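Tesholm Community Workshop
Quarterly Walk-Through Checklist – Open Shop and Assembly Room
Completed by: Elisa Farina
Walked with: Desmond Begay
Month: March
Floor area covered: 2,911 sq ft
Status codes: OK / FIX / WATCH

General comment before the list: this is the best walk-through we have had since I took over the clipboard. I went home grinning. Most of last quarter's FIX items are closed, and the ones that are left are small. Thank you to everyone who stayed late on Thursday to move lumber!

1. EXITS AND AISLES

Front door opens fully, closes on its own – OK
Back door opens fully, closes on its own – WATCH
Comment: The closer is slow in cold weather. Desmond gave it a quarter turn and it latched every time we tried it. Please check again in warmer weather and turn it back if it starts to slam.

Exit signs lit, battery test held – OK
Aisle from lathe bay to back door clear – FIX
Comment: Two sheets of MDF leaning by the drinking fountain. They have a Pillai job tag on them. Whoever is building the Pillai bookcases, they look wonderful, but the sheets need to go in the vertical rack tonight.

Yellow floor tape readable – OK
Comment: New tape! You can see the aisle from the far end of the room now. I love it.

2. FIRE

Extinguishers charged, pins in, tags current – OK
Extinguisher by finishing booth reachable without moving anything – OK
Comment: This was a FIX two quarters in a row. Very happy to write OK.

Oily rag can has lid, emptied at close – OK
Flammables cabinet closed and latched – FIX
Comment: Latched, yes, but there was a half-full can of mineral spirits on top of it. On top doesn't count, folks. Arturo De Luca put it away while we stood there.

Smoke detector test – OK

3. ELECTRICAL

Panel doors closed, three feet clear in front – OK
Cords free of cuts and tape repairs – FIX
Comment: The orange cord at the scroll saw has tape on it. Tagged out and cut up so it can't sneak back. Replacement is on order.

Outlets near sinks trip and reset – OK
Cord reels retract all the way – WATCH
Comment: Reel over bay 7 stops a foot short. It may only need a clean.

4. BENCHES AND TABLES

Wood benches stable, vises tight – OK
Comment: Evaristo Colombo re-leveled the whole north row and you can roll a marble on it. Go try it.

Metal tables free of burrs and sharp corners – OK
Comment: I ran a cotton glove along every edge and it never snagged. The old grinding marks by the vise are gone too.

Work in progress kept off the floor – OK 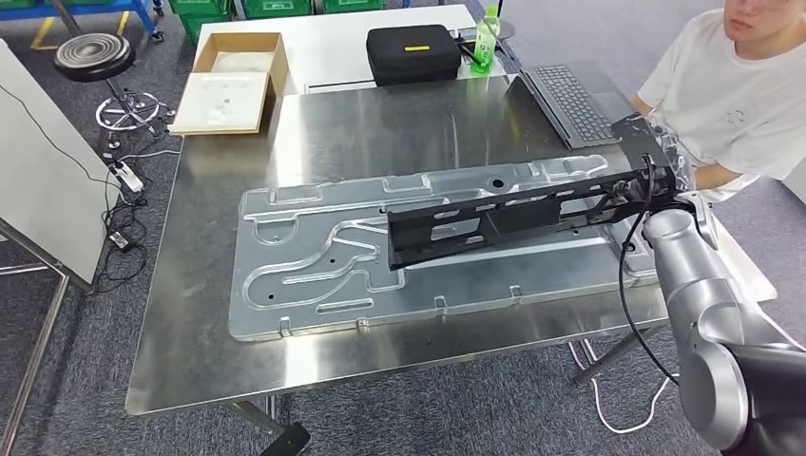

Stainless table with the grooved aluminum fixture plate and black bracket.

Stools: feet on, no cracked seats – FIX
Comment: One cracked seat in the assembly room. It is in the repair corner with a red tag. If you have a spare seat at home that fits, bring it in!

5. MACHINE GUARDS

Table saw guard and riving knife fitted – OK
Band saw doors closed, blade guard adjusts – OK
Drill press chuck key on its chain – OK
Bench grinder tool rest gap – FIX
Comment: Too wide on the left wheel. Set it during the walk and checked it with the gauge, which now hangs on the hook right beside the machine. Please leave it there.

Emergency stops tested – OK
Comment: All of them, with a hard slap of the palm. Very satisfying part of the job.

6. DUST AND AIR

Collector bags less than half full – OK
Blast gates move freely – WATCH
Comment: The planer gate sticks. Dry lube, not oil.
Filter changed on ceiling cleaner – OK
Comment: You should have seen the old one.

7. FIRST AID AND PROTECTIVE GEAR

Eyewash flushed, caps on – OK
First aid kit stocked – FIX
Comment: Low on the wide bandages and no tweezers. The tweezers vanish every single quarter. Ermanno Cocco is buying a pair on a string.

Safety glasses clean and hung up – OK
Hearing protection at each loud machine – OK

CARRIED FORWARD
Back door closer, reel over bay 7, planer blast gate. Owner for these is Desmond.
Bandages and tweezers – Ermanno
Scroll saw cord – Elisa
Stool seat – open, any takers?

Next walk-through starts at the Skakport side and goes counterclockwise, so we hit the finishing booth with fresh eyes. Bring a flashlight.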